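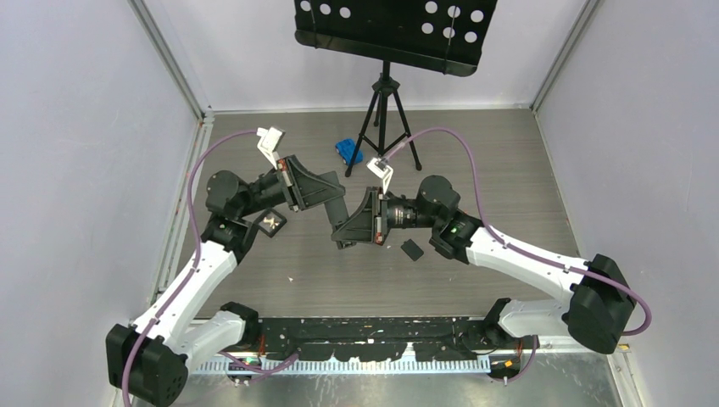 나뭇결 상판 위에서 짙은 회색 막대에 맞닿은 두 로봇 팔

집에서 하는 책 손질과 보관

2022. 12. 17. 생활 요령

소설을 시리즈로 모으다 보면 책장은 금방 차고, 중고로 산 책에는 스티커 자국이나 냄새가 남아 있기 마련이다. 전문 복원이 필요한 고서는 빼고, 집에 흔히 있는 양장본과 문고본을 기준으로 정리했다.

가격 스티커 떼기
코팅된 표지라면 헤어드라이어를 약한 온풍으로 놓고 한 뼘쯤 떨어뜨려 데운다. 모서리가 들리면 손톱 대신 플라스틱 카드로 천천히 민다. 남은 끈끈이는 지우개로 문지르면 대부분 뭉쳐서 떨어진다. 그래도 남으면 면봉에 소독용 알코올을 조금만 묻혀 닦되, 뒤표지 구석에 먼저 시험해 본다. 금박이나 무광 코팅은 알코올에 벗겨지는 경우가 있다. 코팅이 없는 종이 표지에는 알코올도 기름도 쓰지 않는다.

옆면 때와 얼룩
책배에 손때가 탔으면 책을 꽉 눌러 잡고 400번 사포로 한 방향으로 가볍게 민다. 앞뒤로 왕복하면 종이 끝이 일어난다. 가루는 마른 붓으로 털고, 다 털기 전에는 책을 펴지 않는다. 색을 입힌 책배나 무늬가 인쇄된 한정판에는 하면 안 된다. 나도 한 권을 이렇게 버렸다.

냄새 빼기
뚜껑 있는 상자에 베이킹소다를 담은 그릇을 넣고, 책은 부채꼴로 살짝 벌려 세운다. 가루가 책에 직접 닿지 않게 한다. 2주 정도 두고 중간에 책의 위아래를 한 번 바꾼다. 방향제나 섬유 탈취제는 냄새가 섞일 뿐이고 종이가 운다. 곰팡이가 보이는 책은 다른 책과 같은 상자에 넣지 말고 따로 봉투에 담아 둔다.

젖은 책
가장자리만 젖었으면 키친타월을 열 장 간격으로 끼우고 축축해질 때마다 갈아 준다. 겉이 마른 듯해도 책등 쪽은 오래간다. 완전히 마른 뒤에 판판한 도마 사이에 끼우고 무거운 냄비를 올려 하룻밤 둔다. 통째로 젖은 책은 지퍼백에 넣어 냉동실에 두었다가 시간이 날 때 한 권씩 말리는 편이 낫다. 광택지로 된 책은 마르면서 서로 붙으니 먼저 손댄다.

떨어진 낱장 붙이기
투명 테이프는 몇 년 지나면 누렇게 변한다. 중성 제본풀을 이쑤시개로 낱장 안쪽 끝에 가늘게 바르고, 제자리에 밀어 넣은 다음 기름종이를 양옆에 끼워 눌러 둔다. 188쪽짜리 얇은 문고본은 책등이 약해서 풀을 많이 바르면 오히려 옆 장까지 딸려 나온다. 풀이 굳기 전에 한 번 펴서 넘겨 보고 다시 닫는다.

겉싸개
양장본 겉싸개는 읽는 동안 벗겨 두고, 서랍에 눕혀 보관한다. 찢어진 곳은 안쪽에서 얇은 한지를 풀로 덧댄다. 비닐 커버를 씌울 때는 위아래로 조금씩 여유를 두고 자르고, 테이프는 비닐끼리만 붙인다. 책에 직접 붙이면 뗄 때 코팅이 같이 올라온다.

책장
외벽에 붙은 책장은 벽과 손가락 두 마디쯤 띄운다. 책은 빽빽하게 꽂지 말고, 뽑을 때 윗부분을 당기는 대신 양옆 책을 살짝 밀고 가운데를 잡는다. 키가 큰 책은 키가 큰 책끼리 두어야 덜 휜다. 직사광선이 드는 칸에는 책 말고 다른 것을 둔다. 8월 장마 끝 무렵에 한 번 전부 꺼내 선반을 마른걸레로 닦고, 뒤쪽에 제습제를 놓는다.

오디오북을 들으며 일할 때
설거지하며 듣는다면 휴대전화는 개수대에서 떨어진 선반에 올린다. 물소리 때문에 음량을 키우게 되는데, 물을 잠갔을 때 귀가 아프면 너무 큰 것이다. 칼질이나 튀김을 할 때는 이어폰을 한쪽만 낀다. 도서관에서 빌린 CD는 가운데에서 바깥쪽으로 곧게 닦고, 둥글게 돌려 닦지 않는다.

독자 메모
임케 슈베르트페거 님: 책갈피가 없을 때 포스트잇을 쓰면 접착제가 남습니다. 안 쓰는 봉투 모서리를 잘라서 책장 귀퉁이에 씌우면 됩니다.
디르세우 마리뉴 님: 스티커 자국에 식용유를 썼다가 표지에 기름이 번졌습니다. 전분 가루를 뿌려 하루 두니 조금 옅어졌지만 없어지지는 않았습니다.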